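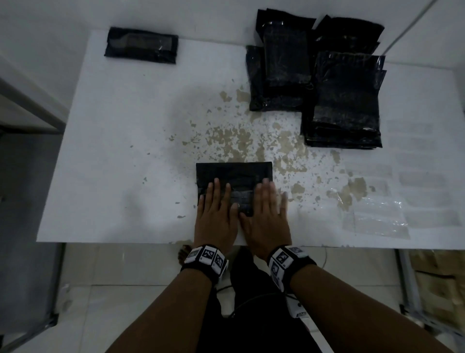 Both hands on a package, marker bands on both wrists.

Search this forum Advanced search Go

Hokau wrist kit, anyone else paying for this?

palletjack_pete
Posted 02/07/2022

We're a small packing outfit, we ship things in black plastic, and last quarter somebody upstairs decided we should be teaching a robot to stack them. The robot isn't here yet. The kit you wear to teach it showed up right on time, along with the invoice, $2517 for the two-wrist version with software for one seat.

You get a strap for each wrist with white marker blocks on it, a head camera, and a login. You do your job. The software works out where your wrists went and turns it into something the arm can chew on later. Each go is called a "demonstration," so I've now given 403 demonstrations of putting one package on top of another. My mother would be proud.

What I like so far: the straps go on in a minute. After half an hour I forget they're there, right up until I scratch my nose and get a warning beep. Tracking on the wrists is better than I expected as long as the blocks face the camera.

What I don't like is the upload. A session that took us a morning to record took until after dinner to send, and there's no resume. If the connection hiccups at 90 percent you get to meet 0 percent again.

Before they ask me to sign for a second set, has anybody run these longer than we have? I'm also looking at Prestley's glove, which costs less and looks like something you'd wear to handle snakes.

marlowe_k
Ran two Hokau sets from March until the end of summer. Wrists good, fingers bad. It knows where your arm is and takes a wild guess at what your hand is doing. If your job is "push the box over there" you'll be happy. If your job has any pinching in it, look elsewhere.

Black plastic is going to hurt you too. Our depth data on shiny bags looked like somebody had thrown a handful of gravel at it. What lighting do you have?

palletjack_pete
Ceiling lights, whatever came with the building. And yes, gravel is a fair word for it.

Half of what I do is flattening. Palms down, fingers out, lean on it so the next one sits level. The other half is straightening up the piles at the back of the table.
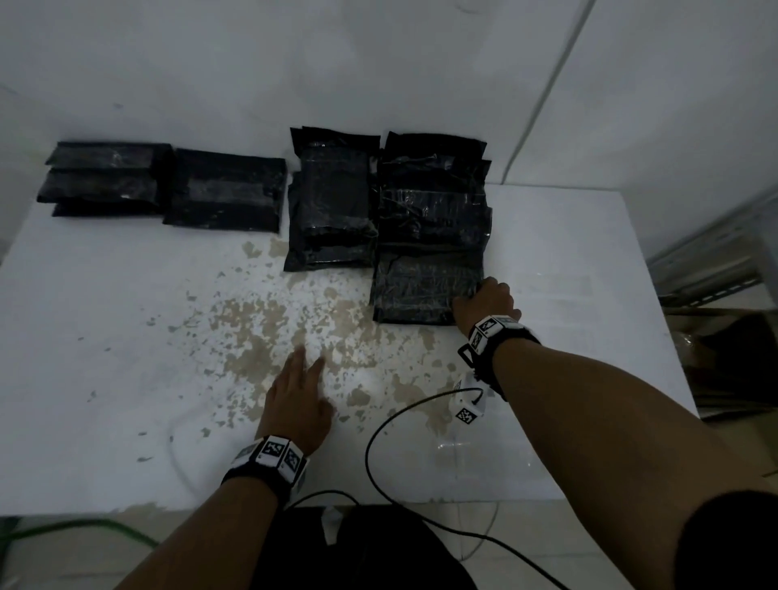
The straightening is where it gets picky. If I reach for the right end of the row and leave my other hand on the table, the software sometimes decides the still hand has left the building. It marks the session "partial" and I have to open a dropdown to argue with it. I've lost 31 sessions to the dropdown. The arm that finally does this had better have two hands, because I've been paid to rehearse for both of them.

garg_is_fine
Nobody's mentioned the Garg rig so I will. Overhead cameras, nothing on your wrists, you walk up and work. We've had ours at Pellcombe for a year and I'd take it over any strap system. You bolt it up once and you're done.

marlowe_k
You're done when you've paid for four cameras and somebody to bolt them. Also the minute you lean over the table, an overhead camera gets a lovely recording of the back of your head. We trialed it and sent it back.

garg_is_fine
Ours has side cameras.

marlowe_k
So six cameras.

garg_is_fine
Five. And I've never had to argue with a dropdown.

tinsnip
Going to be the grump. Has anyone in this thread seen one of these kits end in a robot doing the job? I've read the brochures. I mean standing there, stacking, on a regular shift. We recorded 700 sessions with a competitor's kit and what we got was a very nice arm that puts the first package down perfectly and then sets the second one on thin air next to it. It does this with total confidence.

palletjack_pete
I have a coworker like that.

marlowe_k
Tinsnip, 700 of the same thing or 700 different? Ours was useless until we quit starting from a tidy table. Messy piles, leaning piles, something folded over on top, one package off on its own where you have to go fetch it. After that it got to "slow but employable." I wouldn't say regular shift. I'd say supervised, with a broom nearby.

tinsnip
Same thing, mostly. The vendor told us consistency was important. I'd like those weeks back.

hdwivedi_hokau
Hello all, Hemant Dwivedi from Hokau support. Pete, the "partial" flag on a still hand was tuned too tight and is looser in the new build. You need to update the headset as well as the desktop side, the desktop won't remind you. Upload resume is being worked on and I won't promise a date on a public forum because I did that once before. For shiny film, try moving your light off to the side of the table and turning down exposure in the capture settings. It helps some. It won't make black plastic pleasant.

palletjack_pete
Thanks, will update both. Does the looser flag apply to the 31 I already argued about, or do I get to do those over?

hdwivedi_hokau
You can reprocess them from the session list. Select all, Reprocess, then leave it overnight.

garg_is_fine
Overnight.

palletjack_pete
Update for anyone who finds this later. Updated both ends, reprocessed, got 26 of the 31 back. Did another batch with messier starts like marlowe said, which brings us to 484. Lamp on the side helped the wrists not at all and the bags a little. I've told upstairs to hold off on the second set until resume works, and I'm borrowing a Prestley glove to see if it does fingers. It's only available in large, and I take a medium.

marlowe_k
Post the finger data when you have it. I'd tape the cuff.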